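Cikus Tabletop Planner: Set-up Guide
Section 7. Zones, scene check and first plan 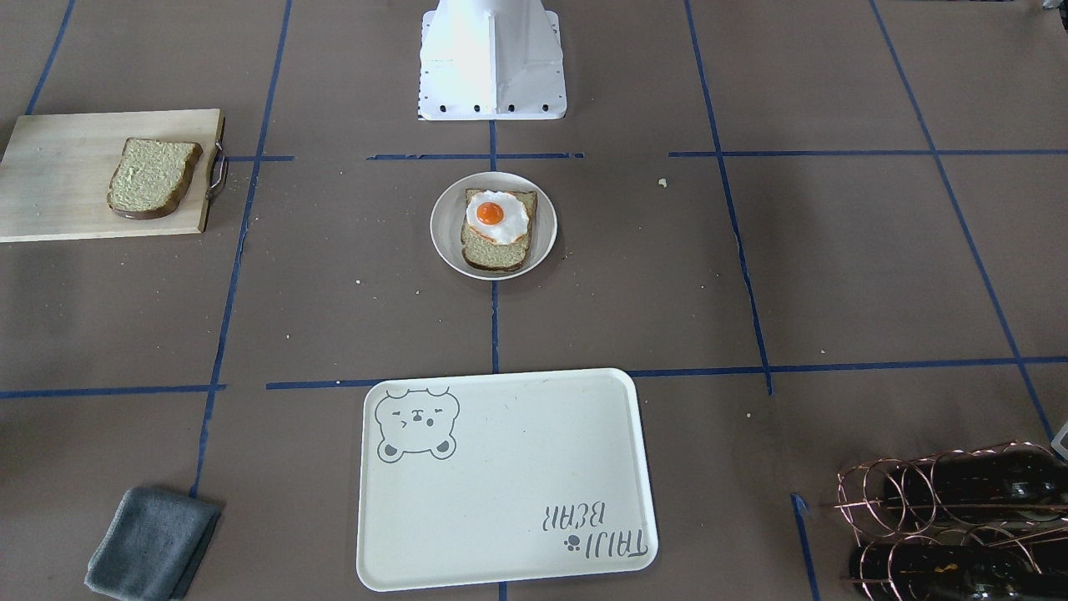
Do this section after the camera is calibrated (section 6) and before you load any task. If you skipped calibration go back. The planner will run without it and the paths will look fine on screen and be wrong on the table.

You need: the Windia control box powered up, Ren (the perception service) running on the same network, the Cikus editor open on your laptop, a roll of painter's tape, a tape measure. Both arms parked. E-stop within reach, not behind you.

7.1 Tape and zones

Tape is for people. Cikus doesn't read it, Ren is told to ignore it. It's there so whoever resets the table puts things back in the right patch. The real zones live in the zone file, and the two have to agree.

1. Cover the surface with matte paper. Brown or grey is good. Glossy paper throws glare and Ren reads glare as an object.
2. Lay the tape. Lines don't have to be square. They do have to be flat, press the ends down.
3. In Cikus, open Workspace > Zones > New from corners.
4. Click the corners of each zone on the live view, going clockwise. Double click to close.
5. Name each zone by what goes in it. Use plain names: plate, board, tray, cloth, rack. The task scripts look zones up by name and spelling counts.
6. Set the type.
 Work: arm may enter and may touch.
 Pass: arm may cross above the clearance height, no touching.
 Keep out: arm may not enter at any height.
7. Save. The file goes to the control box, not the laptop. Wait for the green tick before you close the lid.

Note: for the breakfast layout, plate, board and tray are Work. Cloth is Pass. Rack is Keep out. Glass bottles, so leave it that way even if the planner complains about reach.

Note: keep out volumes are extruded straight up from the zone outline. If something sticks out past its tape, draw the zone round the thing and not round the tape.

CAUTION: a zone that crosses the pedestal will be trimmed without a warning. Check the outline again after saving. A trimmed keep out zone is smaller than the one you drew.

7.2 Clearance height

1. Workspace > Heights.
2. Measure the tallest item in any Pass zone. Use the tape measure, don't guess off the camera view.
3. Enter that plus a margin. Default clearance is 400 mm, which suits most tables. Lower is faster but don't go lower till you've had a full day of clean runs.
4. Apply to all Pass zones, or tick them one at a time.

If the arm takes big silly arcs over an low item, the clearance is too high for that side of the table. Split the zone and give each half its own number.

7.3 Scene check

Ren takes a still from the workspace camera and lists what it thinks it sees. You confirm the list. Do this every time the layout changes, even a small change.

1. Set the table. Hands and sleeves out of view.
2. Park both arms: Control > Park > Both. Arms over the table hide things and the check will come back short.
3. Press Scene check. Takes a few seconds. First one after a restart is slower, leave it.
4. Go through the list. Each row has a label, a zone and a score. In the breakfast layout expect the plate, the toast with the egg on it, the cutting board, the plain slice on the board, the tray, the folded cloth, the wine rack and the bottles in it.
5. Click any row that's wrong and pick the right label. Corrections stick for this layout only.
6. Press Accept.

Common trouble:

Printed tray. The tray in this layout has a bear face and the words TAIJI BEAR on it. Ren sometimes returns the artwork as a separate object lying on the tray. Select the row, choose Surface print, accept. If it keeps coming back, re-teach the tray with nothing on it (section 9).

Stacked food. Egg on toast should come back as two rows, with the egg marked as child of the toast. If you get one row, hit Split. If the egg comes back as a child of the plate, drag it onto the toast row. Matters a lot: move the toast with the wrong parent and the planner doesn't know the egg is up there and won't keep the slice level.

Crumbs. Bits of bread on the paper can show up as small unknowns. Raise Minimum object size one notch or wipe the table. Wiping is better.

Items at the edge. Anything partly out of view gets a yellow flag and no grasp points. Fine for the rack, we don't touch it. Not fine for the board if the task has to slide it. Move the item in or shift the camera and redo section 6.

Pale on pale. The tray edge can be faint under strong overhead light. If the tray outline wobbles, drop the exposure before you touch the detector settings.

CAUTION: don't accept a list with a missing object "to fix later". An object Ren hasn't listed isn't there as far as the planner is concerned, and the arm will go through it.

7.4 First plan, dry

Dry means the path is worked out and drawn, motors stay off.

1. Tasks > Load > Calatska starter set > Breakfast.
2. Pick step 2, Move slice from board to plate side. Don't start with the egg one.
3. Mode: Dry.
4. Press Plan. Blue line is the tool path, grey shading is the space the whole arm sweeps.
5. Look at the grey, not just the blue. The elbow is what hits things.
6. Rotate the view and check the sweep against the rack from the side. From above it always looks clear.
7. If the plan fails, read the code:
 P1 no reach. Item too far or too close to the pedestal. Move it.
 P2 blocked. A Keep out zone is in the way. Check for a zone drawn too big.
 P3 no grasp. Ren has the object but no way to hold it. Redo the scene check.
 P4 timed out. Try again once. Twice in a row, raise Planner samples to 128.

Note: plans are not the same every time. The planner samples at random so two runs on the same table may go different ways round. If you want the same path each time, tick Lock seed. Tick it for fault finding, untick it after.

7.5 First plan, live

1. Rerun the scene check. Yes, again. The one from 7.3 expires when a task is loaded.
2. Speed slider to 7 percent.
3. Hand on the e-stop. Everyone else back from the table.
4. Mode: Live. Press Plan, look it over, then press and hold Run. Letting go stops the arm where it is.
5. Watch the first approach. If the fingers come down to one side of the target, let go, park, and go back to calibration. Don't nudge the offset by hand to make it work, you'll be wrong everywhere else.
6. If the run is clean, repeat with the other arm.

CAUTION: after a stop the arm holds position with power on. It is not safe to reach in. Press Park or hit the e-stop first.

CAUTION: Resume carries on with the old plan and the old scene. If anything got bumped, use Replan.

7.6 Saving the layout

1. Workspace > Save layout as. Give it a name a stranger could follow, breakfast_bear_tray is fine, test3 is not.
2. Tick Include zones, Include heights, Include label fixes.
3. Tick Store reference still. Ren uses it for the ghost overlay when somebody resets the table later on.
4. Export a copy to the laptop as well. A control box update clears saved layouts (known issue, fix is planed for the August release).

To reset from a saved layout, open it, turn on Ghost, and slide each item till it lines up with its outline. Plate and board first, then the rest. Food last. Slices never match the outline exactly, get the centre close and let the scene check deal with it.

Next: section 8, Writing your own task steps.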